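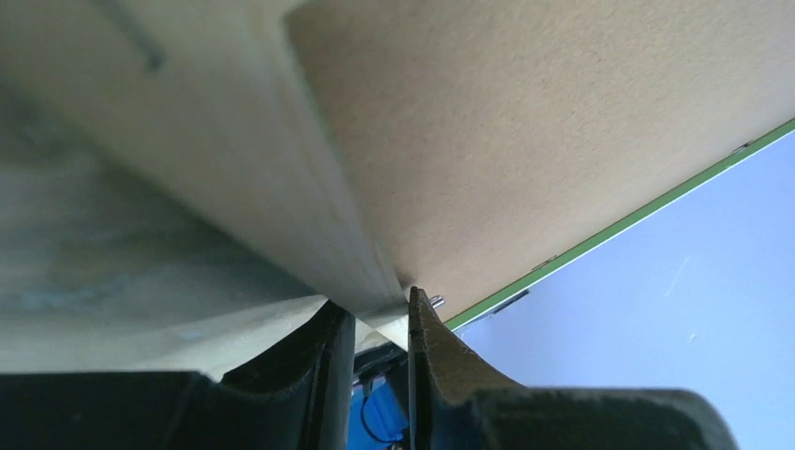
Seating, parts and page turns: notes from the spring programme

Our wind octet gave its second concert of the year in May, and I have been slow to write it up. I play second bassoon and look after the parts, so these notes are mostly about paper, chairs and tuning. Anyone wanting a review of the playing should ask somebody who was in the audience.

The programme was the Hubáček Partita, a set of dances by Irnard, and Tahsin Pramanik's new piece, Window, which he wrote for us over the winter. The first half ran slightly long. The second half ran to time.

The Hubáček

We used hired parts. They are photocopies of a manuscript copy, and the rehearsal letters in the horns do not match those in the oboes after letter F. I made a table of equivalents and taped it inside every folder. It would have been quicker to number the bars from the start, and I have now done that: the last movement has 234, counting the first repeat once.

The first bassoon part has a page turn in the middle of a held low B flat. The usual fix is to copy the next page and fold it out to the right. On a standard folding stand three pages is the limit before the outer one droops, so I trimmed the margins and mounted the sheets on thin card. The second bassoon has the same note an octave higher and no turn at all.

Bar 88 in the second clarinet should read F natural. The score has it, the part does not. If you hire the same set, check whether my pencil has survived.

Window

Tahsin's piece lasts eleven minutes and is marked in quavers almost throughout. He sent a full score and transposed parts as separate files, and the parts were well laid out, with cues where a player actually needs them. The horns asked for two more cues after the long rest in the middle section and had them within the week.

The difficulty is tuning. The opening chord is spread across all eight players at a very low dynamic, with the oboes at the bottom of their range and the bassoons near the top of theirs. The oboes want to be louder than marked and the bassoons want to be sharp. We tried three things in rehearsal:

Bassoons entering first and everyone else tuning to them. This was steady but a shade high, and the clarinets could not come up to meet it.

Horns entering first. Better pitch, but the chord then had a clear front edge, and the composer did not want one.

First clarinet holding the root by itself for a full bar, then the rest in their own time before the second bar line. Tahsin heard this at the third rehearsal and changed the score to match.

The revised opening is in the parts dated after the concert. Please throw the older ones away.

Seating

We normally sit in an arc with oboes and clarinets facing each other and the horns and bassoons at the back. In a dry hall this works. The church we used for this concert has a hard floor and a stone wall directly behind the players, and the horns bounced off it straight into the nave. At the afternoon rehearsal we moved the whole group forward by 4 metres and turned the horns slightly inwards. The balance was much better in the Irnard, where they have mostly off-beats.

The move put us outside the fixed lights, so everyone needed a stand light. Mine takes three AAA cells and was visibly dimmer by the encore. I have gone back to the mains type with a long lead.

Money

Hire of parts and hall came to a little under 2,000 in total, including the tuning of a piano we did not use. The printed programme ran to 100 copies and we had a handful left.

Next

The autumn date is fixed and the programme is nearly so. We are repeating Window with the new opening and adding Wodudura, which needs a contrabassoon. I have found an instrument but not yet a case that closes on it. Parts for the autumn will go out in September 2018, on paper, with bar numbers in every line. Please mark them in soft pencil only and bring them back to me with the folders.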